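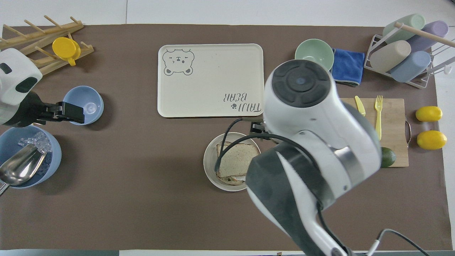 Das Gewächshaus meldet seit Mitternacht 9 Grad, obwohl die Heizung läuft und die Tomaten beleidigt schweigen. Steuerung: Husar, Firmware 270. Zum Frühstück gab es ein Sandwich aus Vollkornbrot, wie das in der runden weißen Schale, dazu Fehlercode 23. Neustart brachte Fehlercode 23.
Gaspard Brunet

Antwort Support Sollima, 10:40 Uhr
Bitte den Bodenfühler abziehen, Stecker reinigen, wieder einstecken. Danach Firmware 290 laden. Das Sandwich auf dem weißen Teller darf währenddessen gegessen werden.
Clémence Marty
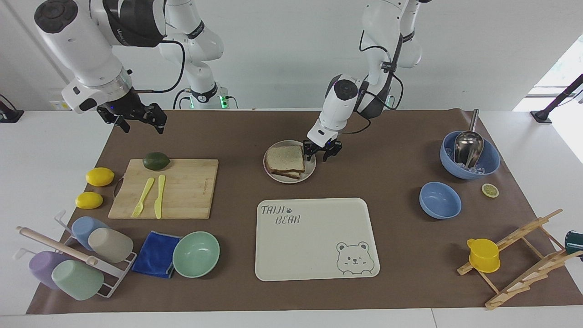 Rückmeldung des Kunden
Im Stecker wohnte eine Schnecke. Umgesiedelt zum Kompost. Anzeige jetzt 23 Grad, Code weg. Ticket kann zu.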